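Section 4: Hanging and levelling a picture with the Prastmont rail kit

4.1 Before you start

The Rudis rail is supplied in two lengths with end caps, wall clips, sliding hooks and perlon cords. The procedure in this section applies to painted plaster and masonry walls. For plasterboard, read Section 5 first, as the clips must be fitted with the cavity fixings in bag C.

You will need a pencil, a tape measure, a spirit level, a drill with a 6 mm masonry bit and a cross-head screwdriver.

CAUTION: Check for cables and pipes before drilling. Do not drill directly above or below a socket or switch.

NOTE: Paint the wall before fitting the rail. The clips cannot be removed without marking a fresh coat.

4.2 Choosing the position

1. Decide where the centre of the picture is to be. For a room in which people mostly stand, 1,450 mm from the finished floor is suitable. Lower this for a dining room or study.

2. Where the wall also has a window, measure from the window frame to the nearest edge of the picture. Leave at least 150 mm so that the curtain or blind can be drawn back.

3. Keep pictures on paper out of direct sun. Ordinary picture glass gives little protection against fading.

4. Mark the centre point lightly in pencil and stand back to check it from the doorway. 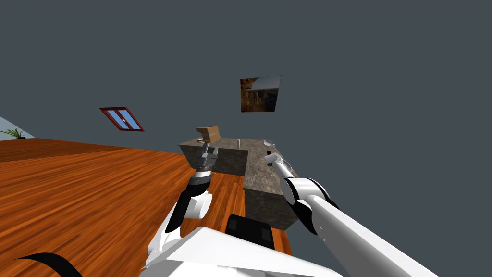

Fig. 4.2 Framed landscape and window on a plain grey wall.

4.3 Fitting the rail

1. Hold the rail against the wall at the required height and draw a line along its top edge. Check the line with the spirit level. Do not measure down from the ceiling, which may be out of true.

2. Mark the clip positions. The first and last clips must be 101 mm from the ends of the rail. Space the remaining clips evenly, with no gap greater than 363 mm.

3. Drill each hole to a depth of 40 mm, clear the dust and insert a wall plug.

4. Screw on the clips with the open side facing up. Tighten until the clip no longer turns by hand.

5. Press the rail on to the clips, starting at one end. Each clip should click.

6. Fit the end caps.

CAUTION: Do not hang anything from the rail until every clip has engaged. A partly seated rail can come away under load.

4.4 Hanging and levelling

1. Slide the cords into the rail and move them to the required spacing. Use 2 cords for any picture wider than 400 mm.

2. Fit one hook to each cord and lock it with the thumbscrew.

3. Lift the picture on to the hooks. Large pictures should be lifted by two people.

4. Place the spirit level on the top edge of the frame. Loosen the thumbscrew on the lower side, raise the hook slightly and lock it again.

5. Trim any surplus cord 50 mm below the hook.

NOTE: New cords stretch a little under load. Check the level again after one week.

Replacement cords and hooks are listed in Section 7.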